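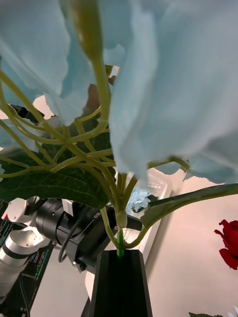 Soro Hand-Teach Kit

A kit for showing a robot arm a task by hand or from a leader arm, and recording what you show it. Made by Dwivedi at our Standcombe workshop. Fits most small six-joint arms with a standard tool flange.

Flower arranging with the wrist camera

The wrist camera sees what the gripper is about to reach into. With artificial flowers in a tall black vase, that means blue petals across the top of the view and a tangle of thin stems under them, all meeting above the mouth of the vase. Stems are a hard case for any arm. They cross, they bend when touched, and the one you want is often behind two others. We use this task at Standcombe to check every kit before it goes out.

The person teaching should watch the wrist view on the monitor and not the arm. Lilla Somogyi, who runs our training days, has new users practise this before they press record.

Two ways to teach

By hand. Press the grip button and the arm goes slack enough to push. Move it through the task at your own pace. Let go and it holds where it is. Best for slow work, and for tasks where you need to feel the contact.

By remote. Sit at the leader arm and the working arm copies you. Your hands stay out of the camera views, so the recordings are cleaner. Best when you need a lot of repeats. The two arms can be up to 3 metres apart on the cable supplied.

You can switch between the two in the same session, but not during a recording.

What is in the box

Wrist camera with bracket and four bolts
Hand grip with record and release buttons
Leader arm with table clamp
Foot pedal (start, stop, discard)
Link cable, 3 m
Soro recorder software, one licence
Printed setup guide

The working arm, gripper and computer are not included.

Specification

Wrist camera: colour, fixed focus
Recording: joint positions, gripper opening, all camera views
Cameras supported: up to 3
Hand grip weight: 82 g
Recorder memory needed: 32 GB

How many demonstrations?

It depends on the task. For placing one stem in a vase we start with 82 recordings and look at where the arm fails. Then we add 13 more that begin from those positions. Boonmee Wattanapong has written up the method in the setup guide, on page 13.

Discard any recording where you hesitated or went back for a second grab, unless you want the arm to learn the recovery.

Before you order

Check your flange pattern against the drawing on the downloads page. Older Trisircombe arms need an adaptor plate, sold separately. If you are not sure which arm you have, send the serial number to Estrella Camacho in sales.

The wrist bracket adds 32 mm to the width of the gripper. Allow for this if you work inside bins or narrow shelves.

Delivery and support

Kits are built to order. The next batch leaves in September. Setup help by phone is included for the first 3 months, mornings only; ask for Cletus Boateng.

Spare parts: link cable, foot pedal, camera bracket, grip buttons (pair).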